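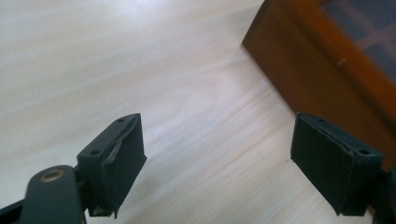 The left pad has peeled along its upper edge; the right one is in better shape. Photo: Sandrine Bouvier

A peeling strip of foam has stopped the Feltik gripper trials at Skosmont, and the team there could hardly be more excited about it! The hand-held gripper began losing its hold on smooth items in September, letting go 19 times in 200 lifts, and for days everyone blamed the software.

Gwenaël Gaillard finally spotted the worn pad one morning at 9. "I shouted across the whole workshop," he said. "We had a real fault, one you could touch!"
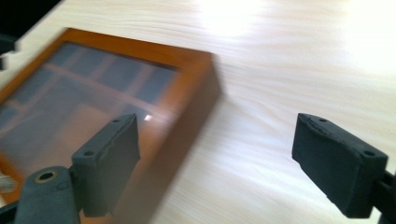 Glass is the big worry, as a slip there could mean splinters and cut hands. Lifts of framed glass are off until new pads arrive from Brunet, and pads will now be checked before each session. Bouvier, who runs the trials, has lift 104 marked in red in her logbook: the first drop.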